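Gullum Woodies > General Shed Talk > Finishing

Topic: Oil or poly on a maple board that will never see a tomato

drawknife_dan
Right. I have glued up a slab of maple, more or less against advice, and it's now flat enough that a marble only rolls off it slowly. It's going to be a work top for the kids' end of the rumpus room. Drawing, glue, Play-Doh, whatever they're into by the time I finish it, which at my current pace may be university applications.

The question is finish. My father-in-law says tung oil. My neighbour says water-based poly. The bloke at Fallside Timber said "depends" and then went to lunch. I've got a tin of Zilley hard oil left over from a bench seat and I'd quite like to use that, mainly on the grounds that it's already paid for.

There's some figure in one of the boards that I'd like to keep. I didn't pick it for that, I picked it for being at the front of the rack.

Sanded to 180 so far. Don't tell me to go to 320, I have a job.

mulga_bill_2
Go to 320.

Kezza_in_the_shed
Poly. Next question.

Seriously though, I've got a pine table finished in oil that my two did their craft on, and there's a texta stain on it that has outlived the dog. Oil looks lovely for a fortnight. Then somebody leaves a wet cup on it and you've got a ring, and you spend the rest of your life telling visitors that rings are "character".

Water-based poly, satin, three coats, quick scuff between them. It stays pale too. Oil will take your nice maple and turn it the colour of a weak cup of tea.

Zoltán Bakos
I must disagree with Kezza, as I believe I did in March, and on the same matter.

A film finish on a children's surface is a fine thing until it is scratched, and it will be scratched, as children own scissors. Then you have a scratch through plastic, with grimy edges, and the only honest repair is to sand the whole top back and begin again. With oil you take a scrap of sandpaper, rub the sore spot, wipe on a little more and go inside for lunch. I have done this to my kitchen bench for 16 years. It is not a beautiful bench but it is still the same bench.

As for colour, use a hardwax oil with a touch of white in it. Maple will stay maple.

Kezza_in_the_shed
Zoltán your kitchen bench has one careful owner and he irons his tea towels. We're talking about kids.

Zoltán Bakos
I raised three. They were also ironed.

fallahi_joinery
Trade here, so feel free to ignore me, everyone at home does.

We do a fair few tops for preschools and the like and we spray two-pack on all of them, because that's what the spec says. You don't want to do that in a home shed without a proper mask and somewhere to vent it, so forget it. Out of what's left I'd go hardwax, thin coats. The classic mistake is putting it on like you're icing a cake. It sits there gummy for a week and then you come on a forum to complain about the brand.

More important question: what have you done about movement? A wide glue-up in maple with a finish on the top and nothing underneath is going to cup. Same number of coats on the bottom as the top. People skip it since no one sees the bottom. The humidity sees the bottom.

drawknife_dan
Ah.

When you say same number of coats on the bottom.

mulga_bill_2
Here we go.

drawknife_dan
No, no, I was always going to do the bottom. I was just checking you all knew.

Zoltán, how white is "a touch"? I had a go at whitewashing a bookshelf once and it came out looking like it had been unwell.

Zoltán Bakos
Five per cent, if you are mixing it yourself. Most makers sell one already tinted, called natural or raw or some other word meaning "we have put white in it". Test it on an offcut. You will have offcuts, as you will have cut something too short.

pam_of_gullum
Can I put in a word for doing nothing? Plain soap finish. My aunt's table was maple and it was scrubbed with soap flakes every Saturday-ish until she died and it went a lovely silvery colour, soft as anything. No fumes, no film, no scratches to fret about. Costs about as much as a packet of soap flakes, on account of being a packet of soap flakes.

The catch is you have to do it. Every time. If you aren't the sort of person who descales the kettle then it isn't for you.

drawknife_dan
Pam I have just gone and looked in the kettle. It isn't for me.

Kezza_in_the_shed
Soap?? On a table that's going to have PVA and poster paint on it?

pam_of_gullum
It washes off, love. That's the whole idea of soap.

slabhead
Lurker, been following this as I did near enough the same job over winter. Mine's maple as well, edge glued. I dithered between oil and poly for that long that the grandkids just started using it, so it had a couple of months of being an ordinary bare board with toys dumped on it, and I can report that bare maple copes better than I'd expected. It got a bit grey near the edges. One mystery smear. A light sand brought it all back. 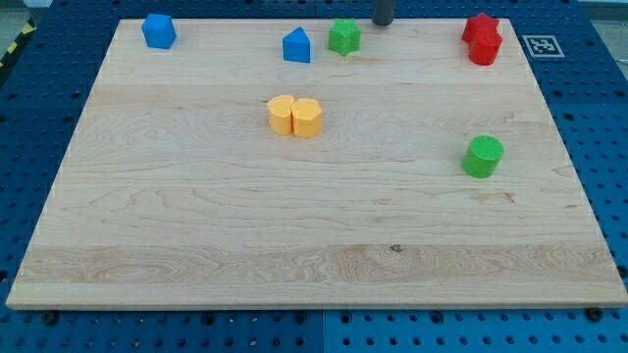 Anyway I ended up going with hardwax, two coats, and I did do the underside (thank you to whoever on here yelled at me about that last year, I think it was also Fallahi). The bits with the wavy grain drink it up a lot faster than the plain bits, so go back over them after ten minutes or you'll have a patchy sheen. Knots are the same but worse. I put a dab of extra on with a fingertip, which isn't in the instructions, but neither is half of what I do.

If I had my time again I'd have stopped at 150. Too smooth and the oil's got nothing to hang on to. Sorry Bill.

mulga_bill_2
Unfollowing.

fallahi_joinery
slabhead is right, most of the hardwax tins say stop at 120 or 150. 320 is for spraying. Burnish it too fine and the oil just wipes straight off and you've paid good money to dampen a rag.

And on the subject of rags, lay them flat outside or dunk them in water. Do not scrunch them up and chuck them in the bin. I've seen a ute tray on fire from exactly that, and it was a fairly new ute.

mulga_bill_2
Back again to say that I've always gone to 320 and I've never had a problem.

Kezza_in_the_shed
You've never finished anything, Bill. You posted "nearly there" on that hall table in the old forum, before they changed the colours.

mulga_bill_2
It's at 320 and it's resting.

drawknife_dan
OK, so the tally as I understand it:

Oil: Zoltán, father-in-law, slabhead, Fallahi if he's not allowed to poison me.
Poly: Kezza, neighbour.
Soap: Pam.
Lunch: the bloke at Fallside.

How does the Zilley stuff rate? It's labelled hard oil and not hardwax oil. Is that a real difference or is it a marketing department with an afternoon free? The tin's about a third full and has a skin on it you could resole a boot with.

fallahi_joinery
It's a real difference. Hard oil soaks in and leaves less on top, so you get less protection against wet cups. But if it's got a skin on it then it doesn't matter what the label says. Bin it. Properly, not down the drain.

Zoltán Bakos
One may cut the skin away and strain what is left through a stocking.

fallahi_joinery
One may, and then one has a sticky table.

Zoltán Bakos
I have a drawer full of stockings and have had one sticky table. It was a small one.

gluepot
Sorry to change lanes but has anyone looked at what a litre of hardwax costs at the moment? I nearly put it back on the shelf and sat down for a minute. A small tin was pushing 100 dollars. I'm not made of maple.

Kezza_in_the_shed
And there it is. Poly, a third of the price, and you can rinse the brush under the tap. I'll be here when you're all ready.

slabhead
It does go a long way but. I did both sides of mine and there's still plenty left in a small tin. Squeeze the air out if you decant it, or drop marbles in until the level comes up. My wife would like it noted that those were her marbles.

pam_of_gullum
A box of soap flakes is still cheap, I only mention it.

drawknife_dan
Update. I went back to Fallside and the same bloke was there and I said "hardwax, slightly white, under 100 bucks" and he said "yep" and walked straight to it. So he knew all along. I'm choosing to respect it.

Did two offcuts. One with the tinted, one with the last non-rubbery spoonful of the Zilley. The tinted one is near enough the colour of the bare timber. The Zilley one has gone a sort of honey, and is still tacky as I type this, so I concede that point to the trade.

Bottom gets done first, then the top, so any handprints end up on the side facing the floor. Unless there's a reason not to?

fallahi_joinery
No, that's right. Painter's pyramids or a few screws through a bit of scrap so you can flip it before it's fully cured. Leave it a good long while before the kids get near it. It'll feel dry well before it is dry.

Kezza_in_the_shed
I want a photo in a year. With the texta on it.

Zoltán Bakos
And I would like one of Kezza's poly, under a raking light.

mulga_bill_2
What grit did you stop at in the end

drawknife_dan
150.

mulga_bill_2
It'll show.

moderator_jude
Moving this one to Finishing > Tables, where there are already 539 threads on whether to use oil or poly. Please have a look through a few before starting the next one. Bill, I've merged your hall table posts.

gluepot
Does the soap thing work on pine?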